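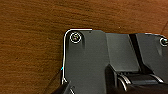 Brown wood with fine, nearly level grain

Ban (film)

Ban is a drama film set in the river port of Traltora. It was produced by Bernwood and distributed by Badeo, and was released in cinemas on 25 October 2022. The story follows two sisters who run a ferry office in the last weeks before the crossing is closed and replaced by a bridge. The film runs for 112 minutes.

The film was made on a small budget and was first booked for a short run in Traltora and the towns nearby. It did better than its distributor had expected and stayed in cinemas into the new year. Reviewers liked the lead performances and the sound, but were divided over the length of the middle section.

Title

The title is the surname of the family at the centre of the story. It is painted above the door of the ferry office and printed on the tickets. Several early notices took it for the English word and described the film as a story about censorship. Badeo later changed the poster so that the word appeared as part of a shop sign. The working title during filming was The Crossing, which was dropped when the company found that other films had used it.

Plot

The elder sister has kept the ferry office since their father's death. The younger one comes back from the city in September after losing her job, and says she will stay until the end of the month. The two have not lived in the same house since they were children. The port authority has told them that the ferry will stop when the bridge opens, and that the office will be bought for a fixed price.

The elder sister refuses to sign the papers. She continues to sell season tickets, although the season will not be finished. The younger sister finds the ticket stubs while putting the accounts in order and thinks at first that her sister is cheating the passengers. She begins paying people back out of her own savings without saying why.

A second strand concerns the ferry's pilot, who has been offered work on the bridge as a toll collector. He has told the younger sister but not the elder. When the elder sister learns of the offer from a passenger, she takes the ferry out herself at night and runs it on to a sandbank. The sisters spend the hours until high water on board, and most of the last third of the film takes place there. By morning they have agreed to sell. The film ends with the first bus going over the bridge, heard from inside the office but not shown.

Production

Development

Bernwood had previously made television documentaries about inland waterways. Ban grew out of research for a programme on closed ferry crossings which was never broadcast. The script was first written as a one-hour television play with the sisters and the pilot as the only speaking parts. It was lengthened after the company failed to sell it to a broadcaster and decided to raise money for a cinema release instead.

The added material included the passengers, the scenes at the port authority and the whole of the repayment story. The sandbank sequence was in the first draft and was changed very little.

Filming

Filming took place in Traltora over 60 days, beginning in September. The real crossing there had closed some years before, and the ferry used in the film was a working boat hired from further up the river. It was repainted for the production and returned to its former colours afterwards. The slipway was still in use by fishing boats in the mornings, so most scenes on it were filmed in the afternoon. Critics later remarked on the long shadows in these scenes.

The interior of the ferry office was built in a disused grain store. The windows were fitted with real glass and faced the river, so that no painted background was needed. The exterior was a former customs hut on the quay, with a false front. The difference in size between the two is noticeable in one shot, when the younger sister walks from the back room to the street in fewer steps than before.

The night scenes on the sandbank were filmed on the river and not in a tank. The boat was held in shallow water by cables, which were removed from the picture in post-production. Heavy rain in the last fortnight raised the river, and the final scene on board was moved to a moored barge.

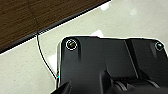 p. 17

Sound and music

There is no music in the film apart from a radio in the office and a hymn sung by passengers on the last public sailing. The sound of the ferry engine was recorded separately, at several speeds, and runs under most of the outdoor scenes. It stops when the boat goes aground, and the next part of the film is almost silent except for water and voices.

A score for strings was written and recorded before being left out at a late stage of editing. Part of it was used in the trailer, which led some viewers to complain that the music they had heard was missing from the film.

Editing

The first assembly was much longer than the finished film. A subplot about the buyer of the office was taken out entirely, and the character now appears only as a voice on the telephone. Two versions of the ending were tried. In the other, the younger sister was seen on the bus. The version without her was preferred after test showings in Traltora, where audiences had laughed at the bus because they recognised the driver.

Release

Badeo bought the cinema rights while the film was still being edited. The company was then mainly known for reissues of older films, and Ban was its first new drama. It was opened in the middle of a school holiday, against two large family films, because those were the dates on which the smaller cinemas had a screen free in the evening.

The Traltora cinema sold 3,000 tickets in the opening week, and added morning showings at the request of residents who did not wish to travel home after dark. Other towns on the river asked for the film soon afterwards. It reached the larger cities late, and played there mostly in single-screen houses. Badeo did not publish a full total for the run, and the figures quoted in newspapers at the time differ from one another. Some of them include free showings for schools and some do not.

The film was not released online until its cinema run had finished. A disc edition followed, with the unused string score as a separate track and a booklet on the history of the crossing.

Reception

Critical response

Most reviews praised the two leads and the way in which their quarrels were kept to small matters such as keys, meals and the order of the ledgers. The sandbank sequence was generally considered the best part of the film. Several critics compared it to a stage play and meant this as praise, while others thought that the film lost interest in the town once the boat had left the slipway.

The commonest complaint was that the middle section repeated itself. The younger sister visits one passenger after another to return their money, and some reviewers felt that a single visit would have been enough. Others thought these scenes the funniest in the film. The pilot's part was widely felt to be underwritten.

Local response

In Traltora the film was well liked, although former ferry workers pointed out errors in the handling of the boat. The mooring rope is tied with a knot that was not used on the crossing, and the boat is shown leaving against the signal. A letter in the local newspaper objected to the idea that tickets had ever been sold beyond the end of service. Bernwood replied that the story was not based on any real family or office.

Visitor numbers in the town rose in the following summer. The customs hut kept its false front for some months and was then returned to its earlier state. The sign with the name Ban was given to the town museum, where it hangs near the entrance.

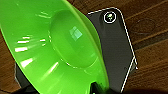 A bright green plastic bowl

Themes

Writing on the film has mostly dealt with work and debt. The elder sister sees the office as a duty owed to the passengers, and the younger sees it as a sum that can be settled. Neither view is shown to be right. The money that is paid back is in several cases refused, or accepted and then spent on another ticket.

The bridge is never seen complete. It appears as piers in the early scenes and later as noise, and the opening ceremony takes place out of view. One essay in a film quarterly argued that this makes the bridge seem less real than the ferry, so that the viewer shares the elder sister's refusal to believe in it. Another took the simpler view that the production could not afford to show it.

Stage version

A stage version was produced in Traltora by an amateur company, using the shorter television script. It restored the limited cast and set the whole story on board the boat. The repayment scenes do not appear in it. Bernwood allowed the company to use the recorded engine sound from the film.

See also

Badeo
Bernwood
Traltora
Films set on rivers
Cable ferry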